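Cups and Ball: Does Color Help People Keep Track?

Final report, Porkdale group
Saodah Yusof, Tariq Naqvi, Adeel Rind, Khurram Marwat

1. Background

The cups and ball game is very old and the rules fit in one sentence. A ball goes under one of three cups, the cups are moved around, and the player says where the ball is. Most versions use three cups that look the same. We wanted to know how much of the difficulty comes from that. If each cup has its own color, a player only has to remember a color, and the shuffling should stop mattering.

Our first guess was that colored cups would make the game so easy that there would be nothing to measure. Tariq disagreed and thought people would still follow the cup with their eyes out of habit, and lose it. We wrote both guesses down in November before we ran anything.

2. Materials

We used two sets of three cups. The first set was all white. The second had one light blue cup, one pink cup and one lime green cup. They are plastic, tall and straight, with a rolled rim. The rim turned out to matter for handling, as it gives the fingers something to hold when the cup is upside down and sliding.

The ball is small and see-through with gold glitter inside. We tried a ping-pong ball first, but it was too light and rolled away when a cup was set down over it.

The table has a white top and stands against a plain white wall. We picked that spot so players would have nothing behind the cups to use as a landmark. In the first room we tried, there was a poster, and two players told us they had used its corner to keep their place.
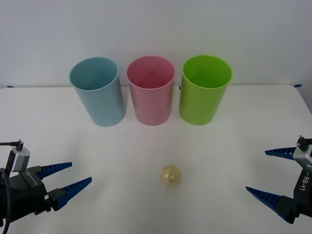
Khurram asked whether the cups should start in the same color order every time, and said that a player who sees blue on the left ten times in a row will begin to expect it. We agreed and changed the procedure so that the order was drawn from a bag before each round. The rounds already played with a fixed order were thrown out.

3. Procedure

Each player sat across from the person shuffling. The ball was shown, covered, and the cups were moved for a fixed number of swaps. The player then pointed to one cup. We did not tell players if they were right until the end of the session — otherwise they started asking for rematches.

There were 74 players. Together they played 3308 rounds, split evenly between the white set and the colored set. Adeel did all of the shuffling, so speed would stay as even as possible.

4. Results

With the white cups, players pointed to the wrong cup in 533 rounds. With the colored cups, they were wrong in 179. So the colored set was easier, but it was not free of mistakes, and Tariq's guess was closer than ours.

Most of the mistakes with colored cups came early in a session. When we asked afterward, several players said they had been watching hands and had not noted the color at all. One said she knew it was "one of the bright ones," which did not narrow it down.

5. Problems

Adeel got faster as the days went on. We did not time the swaps, so we cannot correct for this. The white cups also scraped more loudly on the tabletop than the colored ones, and a player with good ears may have used that. A felt mat would have fixed it.

6. Next steps

We would like to repeat the test with two cups of one color and one of another, and with a second person shuffling. Saodah has the tally sheets and both sets of cups.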